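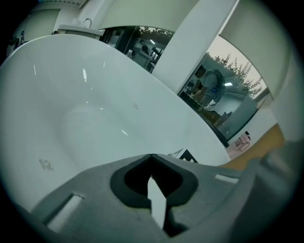
Cleaning a bathtub two hundred times teaches a machine about that bathtub, Hadiza Bako wrote to me after my last column, and she wanted to know why I had gone so easy on the people who say otherwise.

Fair enough. Akance, which wants to sell a household robot called the Trolby, pays people to do chores with a gripper in hand while a camera on it records every move. The company has 1465 recordings of bathroom work so far. It calls them "demonstrations" and talks as if the number settles something.

I have my doubts. The recordings come from 21 homes, and the same few tubs turn up over and over. A glossy white tub throws back every lamp in the room, and a scuff can look a lot like dirt. People sort that out without thinking. Whether a model can do it in a bathroom it has never met is the whole question, and Akance has tested that in 2 homes.

Search articles Go

Beril Saraç, who runs the collection, told me more homes are coming by November. She was also frank that bad takes get thrown out - a slip, a dropped sponge, a second try. I would keep those. My own Sunday cleaning is mostly second tries.

Last updated: November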